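I've been meaning to write up my bin habits ever since Llinos Vaughan came by for coffee and caught me sorting the hall closet all over again. She asked how I keep on top of it, and the short answer is that I gave up on shelves years ago and went over to big open bins for nearly everything - gloves, extension cords, wrapping paper, the lot.

My first tip is to leave the lids off. I know it looks tidier with them on, but a lid turns into a shelf the minute your back is turned, and then you have to clear the shelf before you can put away one pair of mittens. If dust bothers you, lay an old pillowcase over the top and wash it when you think of it. 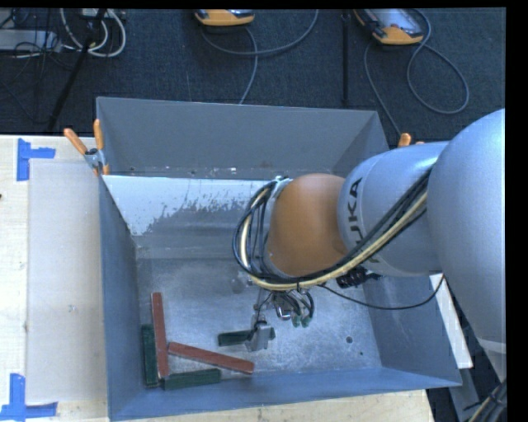

*Blocks in the bottom of a large metal bin.*

Heavy things go in first and they go in flat. I keep my spare pavers and the good doorstop at the bottom of a bin in the garage, and I line it with a scrap of carpet so it doesn't wake the whole house when something drops. Don't fill a bin past 50 pounds if you ever plan to move it! I learned that one with my lower back.

For rust spots on metal bins, rub with a cut lemon and plain salt, let it sit over lunch, then rinse and dry it well with a towel (the drying matters most). Stubborn spots can have a second go the next day.

Once a year, in September, I tip every bin out on the lawn and put back only what I'd miss.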